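Search posts
Search
Top
Latest
People

Svetozár Slanina
December, 7.46 pm

I've been promising my sister I'd write down how I finally learned to swim as a grown man, and as I'm sitting here with damp hair and a very large mug of tea it might as well be tonight. It'll be a long one, sorry, make yourself comfortable.

I grew up in Bultine, which is as far from the sea as you can get without trying, and our school pool closed the year before my class was due to go. So I missed it, and then I got very good at holding everyone's towels on holiday. I did that for a good thirty years!

What changed was my niece asking me to come down the slide with her at Nirkley baths. I said my knee was bad. She looked at my knee for a long time and then patted it, and I felt dreadful all the way home.

So I rang the baths and asked, very quietly, whether they did lessons for adults. The woman on the phone said yes, and did I want the improvers or the beginners, and I said was there anything before beginners. There was! It's called Water Confidence and it happens in the small pool with the rail all the way round.

The teacher is called Kratochvíl – only ever that, I still don't know the first name – and for the first two weeks all we did was put our faces in and blow bubbles. I can't tell you how much I hated it. Water up the nose, eyes stinging, chlorine in my toast the next morning. But the others in the group were lovely and we all hated it together, which helped.

Floating came in the fourth week. You lie back, someone has a hand under your shoulder blades, and you have to let your ears go under, and that was the bit I kept fighting. Kratochvíl told me to look at the clock on the ceiling beam and breathe in until I could feel my chest lift. I got to the end of the breath and the hand had gone. I sank at once, of course, but I'd had a moment of it.

A few practical things for anyone thinking of starting. Goggles that fit matter far more than nice trunks. Eat something small beforehand, a banana or a bit of toast. Go to the evening sessions if yours has them, they're calmer and the water seems warmer (my sister says I'm imagining that).

And get yourself some plain slip-on sliders for the poolside. The tiles between the changing room and the water are cold and a bit slimy at this time of year, and laces are hopeless with wet feet. Black ones hide the scuffs nicely.

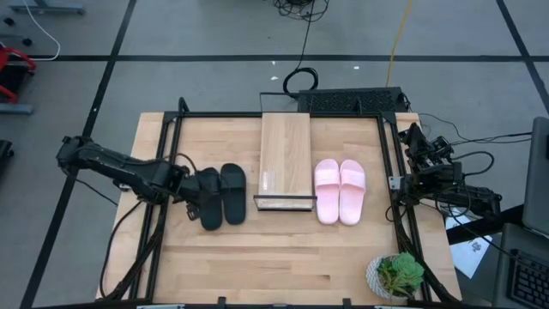
Sendis replied to say that she started at 46 and cried in the changing room after her first lesson, and that what got her through was booking the whole term in one go so she couldn't wriggle out of it. I did exactly the same, Sendis, and I'd recommend it to anybody. I had the receipt stuck on the fridge all autumn.

Where I've got to now: I can do a length of the big pool on my front, slowly, with my head up more than it should be. Tonight I did 500 metres, with a great many rests, and a man in the next lane did all of his in the time it took me to adjust my goggles. I'm aiming for 750 by Easter. My backstroke still goes round in a curve and I apologise to the lane rope a lot.

I went down the slide with my niece last month, by the way. She made me go first. I went under at the bottom, came up facing the wrong way and had to be turned round by a nine-year-old, and then we queued up and went again.

Right, the tea's gone cold and my towel is still in the bag. If you're near Nirkley and fancy it, the new beginners' term opens for booking after the holidays, and you can ring the front desk and ask for the one before beginners.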